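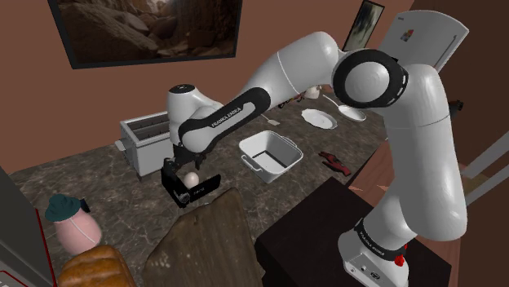
Zekivcombe kitchen project sets arm purchase for second year, puts simulation first

2024-11-11

The Zekivcombe food handling project has approved an equipment plan that holds back the purchase of robot arms until the second budget year. Spending before then goes to compute, software seats and grippers for bench testing. The plan was signed off in October after two rounds of revision.

Under the plan, manipulation tasks are first run in a rendered kitchen. The current task set uses ordinary countertop items, including an egg, a white dish with loop handles, a spatula and a spoon. Egg handling carries the most weight in the scoring, as grip force limits drive the gripper specification and therefore a large share of the hardware cost.

"We had quotes for arms on the desk before we had a payload figure," said Silvana Miranda, who manages procurement for the project. "The order has been reversed. The supplier gets a specification from us, and the specification comes from the task runs."

The simulated kitchen is set up with a single Franka Emika arm and a two-finger gripper in one view of the work. Grasp attempts are scored on position error at closure, contact force, and whether the object remains held through the transfer. Each task is to be run 366 times per gripper model before the results are admitted to the purchasing file. The first full block, covering 8 tasks, is scheduled to close before the next budget review.

Four line items appear in the first-year budget:

Compute time, contracted through Stunia on a monthly basis with no minimum term.
Software seats, 5 in total, renewed annually.
Gripper samples for bench testing, supplied on loan by Acheampong.
Force sensing and calibration parts, capped at 3411 dollars.

Larger multi-jointed grippers are being assessed on the same counter layout.
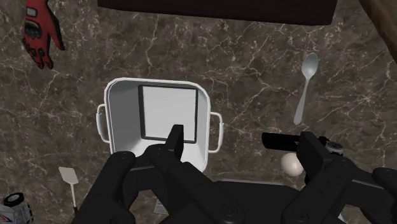
These models cost more per unit and need a separate controller, and the plan requires a written case for them before any order is placed. The case has to show that a task in the approved set can't be met with a two-finger gripper at the required success rate. Spare fingers and controller firmware support must be priced in the same request.

Regula Pfister, the project's systems engineer, said the main risk in the plan is contact modeling. Friction values for smooth shells and glazed surfaces are estimates at this stage and will be checked against bench measurements.

"If the bench numbers are off by more than the tolerance, the runs are repeated," Pfister said. "There is time in the schedule for one repeat. A second one would move the arm order by a quarter."

Mounting, guarding and electrical work for the physical cell are excluded from the first-year figures. A site survey is to be priced separately by Clilo, which handled the floor loading check at Zekivcombe. Maintenance contracts will be tendered together with the arms, with response time and loaner availability listed as scored criteria.

Vendors wishing to receive the draft gripper specification can request it from the procurement office.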